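The Upkeep of a Hand

Before the first towel goes down on the table at Erkstead, the grippers get their check. It takes as long as a pot of coffee, and it is done every working day, including the days when the room is behind on everything else.

The grippers are the hand-held kind. A person holds the tool, works the two fingers, and a camera on the body records what the fingers do. The recordings are later used to train the arm in the cell, a two-armed unit the staff call Jomar, which is meant to fold towels without help. If a finger is loose or a lens has shifted, the trouble goes into every recording made that day, and the arm learns from all of it.

I spent most of a week there in May and went back in September. I had expected to write about software. Most of my notes are about finger pads.

The pads sit at the ends of the fingers and do the gripping. New ones are slightly tacky. After enough cotton and microfiber they glaze over, and a towel edge that should stay put slides out. The rule on the wall says to change both pads on a tool together, left and right, at 357 cycles or at the first slip. Most pads get changed at the first slip.

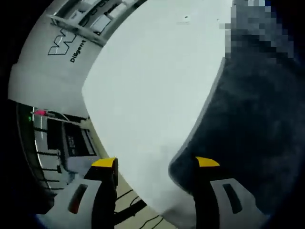
The yellow tips of a hand-held gripper. Finger wear is checked by touch as well as by eye.

Changing a pad is simple enough. The old one is peeled from the narrow end, the finger is wiped with alcohol and left to dry, and the new one is pressed on with a thumb for a slow count of 20. Then the fingers are closed on a strip of paper. If the paper pulls free on one side and holds on the other, the pad is crooked and it comes off again. The bin under the bench has a good many pads in it that never touched a towel.

After the pads comes the slide, the rail the fingers travel along as they open and close. Lint is the enemy. It packs into the rail and the fingers start to stop short. The first cleaning kit was a can of compressed air, which blew the lint deeper. The present kit is a soft brush, a pair of tweezers and a dental pick. Oil was tried for two days in the spring and left gray marks on the cloth.

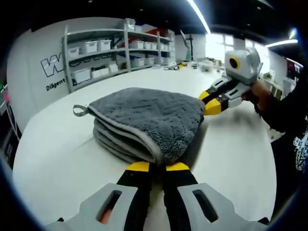
6 min read

Two tools are harder to keep than one. A towel handled by a pair of grippers has to be met by both in the right place, and the recordings from the two cameras have to agree on when that happened. The Fekete timing board does the matching. Each morning both grippers are held over the table and snapped shut together, three times, and the log shows how far apart the signals land. A small gap is corrected in the settings. A large one usually means a cable.

Cables fail at the plug. The shop went through a stack of them over the winter before someone added a loop of slack at the wrist, held with a hook-and-loop tie. The ties have to be redone for each person, and left-handed operators route the cable on the other side. There is a printed sheet for this. The newer operators follow it, and the older ones do it from memory and get it right.

Then the cameras. The lens is wiped with a dry cloth, never the alcohol wipe used on the fingers, and each tool is pointed at a checkered board to confirm that the camera hasn't moved on its mount. The accepted error is small, and a tool that has been dropped nearly always fails. A dropped tool is supposed to be tagged and set aside even if it looks fine. In May there were three tagged tools waiting. In September there was one. 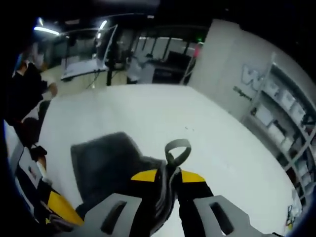 Towels wear too, and the cell's upkeep includes them. Erkstead keeps 243 in rotation, bought in one lot from a supplier called Dulluver so that size and weight stay close. The gray ones are the most trouble to keep. Each has a fabric hanging loop, and the loop stands up when the towel is held in the gripper, high enough to catch on a finger as the tool backs away. A snag of that kind can pull a pad out of line. Stiff loops are the worst, so these towels are washed without starch or softener and dried on low, and any with a loop coming unstitched is pulled from the stack.

Jomar itself needs less daily attention than the tools that teach it. The arm joints are greased on a schedule. The fingers are the same pattern as those on the hand-held tools and take the same pads, so the spares come out of one drawer. When the drawer drops below 100 pads, more are ordered. It ran out once, in the spring, and the cell sat idle for most of a week.

The last job of the day is the log. Every tool has a page, and every page lists pads, slide, cable and camera, with a space for remarks. The remarks are brief. "Left sticky." "Replaced tie." "Sounds wrong, is fine." The page for tool four has a run of entries about a click on closing, checked and rechecked, with the slide taken apart twice. The click is still there. The tool passes its paper test every morning and stays in use.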